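Wetau Entryway Shoe Rack — Set-Up Guide
Section 3: Sorting and Loading Your Shoes

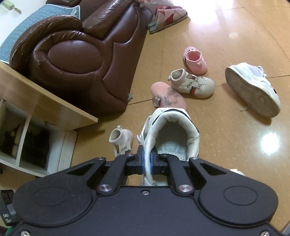 Your rack is built, level and standing where you want it, so now comes the fun part! Set aside 10 minutes and bring every shoe in the room to one spot on the floor. Look beside the sofa, too — slippers love it there.

1. Stand each shoe upright and find its partner. Start with the baby shoes, which go astray most easily. Put any singles to one side for now.

2. Check the soles. Brush off grit over a doormat, and wipe worn or grayish soles with a damp cloth. Let them dry before loading.

3. Tuck in laces and snip loose threads with small scissors.

CAUTION: Never pull a trailing thread by hand. It can open a whole seam.

4. Load adult sneakers on the bottom shelf, toes to the wall. Lift them by the heel collar with the fabric held flat, so the padding keeps its shape.

5. Put slippers on the middle shelf. Soft pairs can be stacked one partly over the other.

6. Place baby shoes in the top tray. Knit sock-style pairs stand up nicely on their own, and a whole row of them looks wonderful!

NOTE: On the Wetau 3010 the top tray lifts out, so you can carry it to the sofa when it's time to get little feet ready. The tray on the 3000 is fixed.

CAUTION: Keep the rack away from heaters. Rubber toe caps and glued soles may soften.

Repeat steps 1 to 3 every Wednesday or so and the floor stays clear.

Related items
Zanetti sole brush
Byun tray liners
Dundgate boot mat
Wetau 3010 spare tray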